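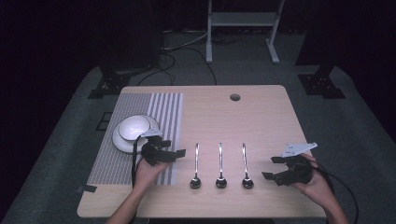
Vanags support replied that the left gripper's recordings were fine on their end and asked us to check the cable before touching any settings. They wanted to know if the dropouts came at the same point in the task or at random.

Ticket 241
Opened: 17th September
Product: Zanum handheld gripper pair, recorder software Satent
Task: place setting, cup and saucer on placemat, three spoons
Status: closed

Problem
Left gripper loses its finger opening value partway through a demonstration. The position track carries on but the opening stays at the last number. Satent does not flag it and saves the episode as good. Found when a batch of 200 episodes was replayed and the left fingers never closed on the spoon in 24 of them.

Setup
Two handheld grippers, one operator, both wired. Table with placemat on the left side, cup on its saucer on the placemat, spoons side by side with the handles pointing away from the operator. Room lights low, black curtains behind.

Log

1. Restarted Satent and recorded again. Same fault in the second episode.

2. Swapped the left and right ports on the recorder. Fault stayed with the left gripper, so not the port.

3. Answered the Vanags question. Dropouts are not random. They come when the left hand moves from the cup side toward the spoons. Right gripper never does it.

4. Looked at how the cables run. Right cable hangs down past the table edge. Left cable loops down over the placemat, and on a long reach it pulls at the connector.

5. Held the left cable by hand near the grip and repeated the reach. No dropout. Let go, dropout came back on the third try.

6. Changed the left cable for the spare from the Drorudia kit. Better but not cured. One dropout in a long session.

7. Taped the new cable to the operator's forearm with slack at the wrist. Ran the full task until the end of the shift with no dropouts.

8. Vanags sent a setting for Satent that stops an episode if the opening value has not changed for 3,000 ms while the gripper is moving. Turned on. It also stops good episodes if the operator carries a spoon slowly, so we told operators to keep the carry short.

Resolution
Left cable replaced, strain taken off the connector. The bad episodes were removed from the batch and will be recorded again. Old cable tagged and put in the returns box.

Still open
Vanags says a proper warning for a frozen opening value is planned for the December release. Leave the stop setting on until then.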